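3.2 How small desk objects come to rest during clearing

When people clear a desk they seldom begin with the dust. In the diaries we gathered for the Privareo household study, which ran to 793 usable entries, the larger things nearly always went first, and only then did anyone turn to the crumbs, clippings and bits of torn paper that had built up among them. We had rather expected the opposite, having been brought up to sweep before we sorted. 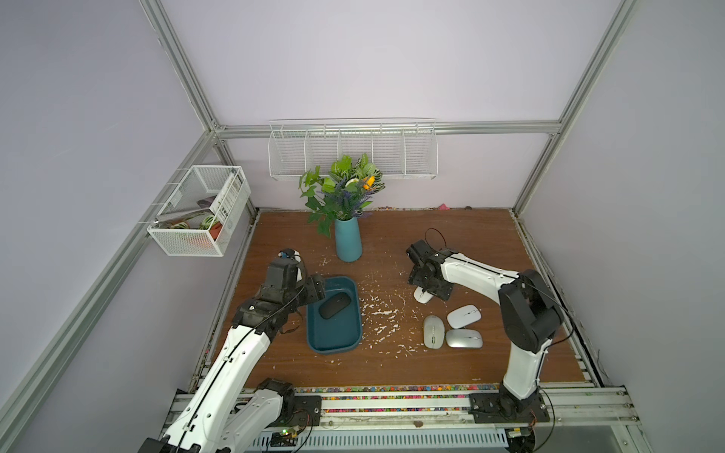 Trays deserve a fuller word, as they came up in so many of the entries. A tray gives a thing somewhere to be while the rest of the surface is seen to, and our diarists were fond of them for just that. In Figure 3 a black computer mouse lies in the teal tray while other mice are still out on the wood, with white scraps scattered between them and the vase. Several diarists wrote of very much this halfway state, and rather sweetly called it "nearly done".
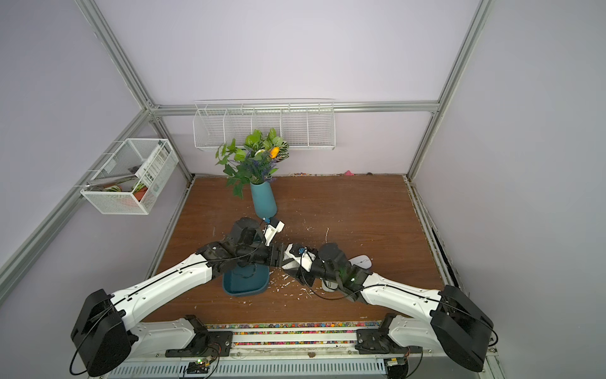 Ornaments were another matter altogether. A vase of flowers, real or artificial, was usually left standing and cleaned around, even by those who lifted everything else, and the same went for lamps and framed photographs.

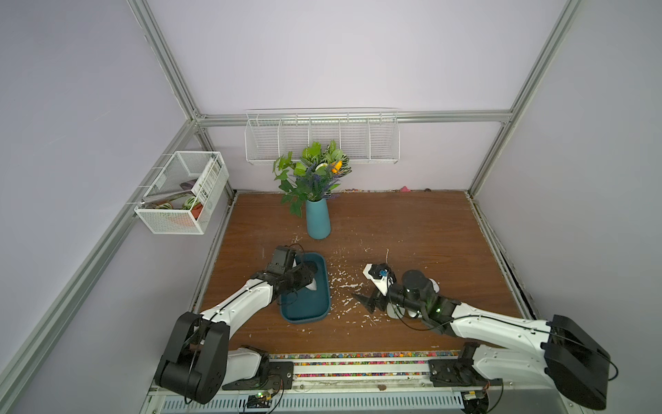 One of the Petkov households objected to our wording here, remarking that a vase is never in the way if you put it at the back to begin with, and that we ought to have asked about shelves instead. We took the point gladly, and the June round of diaries included a page on shelves and hanging baskets.

Figure 3. A desk surface with tray, vase and small litter, in three views.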